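Topic: Two different grippers on one robot, is it a bad idea?

trernlow_lab
Oct 4, 2023
Hello all. We are comparing two grippers for mugs, one on each arm. Left is the black parallel one, right is the white Gidel with small fingers. Same controller for both.

The task is hanging mugs on a wooden mug tree. So far we made 254 tries.
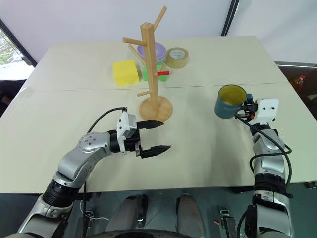
My feeling is that the small fingers hold the handle side better, but the mug turns a little when it touches the peg. Has somebody measured this?

pacheco4
You can't compare them like this. Left arm and right arm do not have the same reach to the pegs. Swap the grippers and repeat.

trernlow_lab
Swapping means new calibration, but I understand your point. Maybe in November.

gidatville
I don't agree with pacheco4. For slip of the mug the reach is not so important, the grip force is. Which value do you use?

trernlow_lab
341 in the Gidel menu. With 800 it stopped with an error.

pacheco4
Then also write down the force for the left one, please. Otherwise we are only guessing.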